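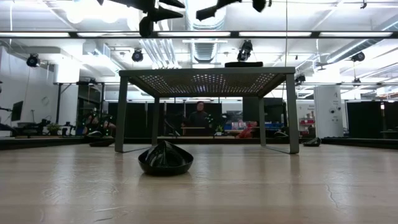
The Long Life of a Good Floor

The first thing I do in an old building is look down. Other people go for the ceilings, and I understand that, ceilings get all the plaster roses and the painted clouds. But give me a floor that has been walked on for a century and I'm happy for the afternoon!

I spent most of August in Stirkow, a mill town with a river through the middle and more old wood underfoot than any place I've visited. The grain warehouses went up first, then the dance hall, then the school, and all of them were floored with boards sawn a short walk upstream. The sawmill closed long ago. The boards are still there, 14 inches wide in the oldest rooms, running the full length of the building with hardly a joint between them.

You can't buy boards like that now, or at least you can't buy them new. They came from slow trees that had stood in the shade of bigger trees for most of their lives, and the growth rings are so close together that you need good light and a fingernail to follow them. A modern plank from a fast plantation tree will dent if you drop a spoon on it. The warehouse floors in Stirkow took iron cart wheels every working day and have a soft dip down the middle to show for it - a kind of shallow valley that your feet find before your eyes do.

The best one is in the old Vistari building, down by the lock. Vistari was a seed merchant, and the top floor was where the sacks were emptied and the seed raked out to dry. Raking it with wooden rakes, year after year, polished the boards as well as any machine could. When the rooms were cleared for a new tenant, the plan was to cover the whole lot with vinyl. Then someone washed one corner with warm water and a little soap, and the vinyl was canceled the same afternoon.

I love that story, and I heard four versions of it in town, each with a different corner.

Saving an old floor is mostly patient work on your knees. The crew I followed was from Baseo, a small outfit that does nothing but wood floors, and they spent their first two days at Vistari without switching on a single machine. They pulled tacks. They scraped old glue with hand scrapers, sharpening the blades every few minutes on a stone that lived in somebody's apron pocket. They tapped the boards with a rubber mallet and listened, and wherever the sound went dull they put down a chalk mark. A dull board has come away from the joist below it. It gets a new screw, set deep and capped with a plug cut from scrap of the same age, and the grain of the plug is turned to match the grain around it. I tried to find the plugs afterward and gave up on my third pass of the room.

Sanding comes last and there's as little of it as they can get away with. Every pass takes wood that isn't coming back. A board can stand only so many of those in its life, and the crew talked about a floor as having "sandings left," the way you might talk about tread on a tire. At Vistari they did one light pass with a fine grit and stopped. The stains stayed, and so did a long row of burn marks by the east wall where a stove must have spat for years.

Then there is the matter of cracks, which everybody asks about. Wood moves. It swells in a damp summer and shrinks once the heat comes on, and a wide board moves more than a narrow one. A gap that will take a coin in winter may close up by the time the windows are open again. Fill it hard and the filler gets squeezed out in a ridge, or it splits the edge of the board. The old answer in Stirkow was rope, tarred and pushed in with a dull knife, and Baseo still uses a plain version of it with undyed cord. Small cracks they simply leave alone. I came home and stopped worrying about every crack in my own hallway, and I can recommend the feeling.

For finish, the choice comes down to oil or varnish, and people in this line of work have strong feelings! Varnish sits on top and keeps spills out, and it shines, and when it wears through you have to redo the whole room. Oil goes into the wood. It needs topping up once a year, sometimes more near a door, but you can mend one worn patch before lunch with a rag. The dance hall, run these days by a club called Jakab, went with oil. Nearly 100 people were on it the night I visited, and the sound was wonderful, a low drumming you could feel in your shins out on the steps.

The hall holds its open evenings through the winter, and street shoes are welcome. Vistari's top floor can be seen by asking at the front desk. Take the stairs instead of the elevator, all 40 of them - the treads are original, and each one is worn a little deeper on the side by the rail.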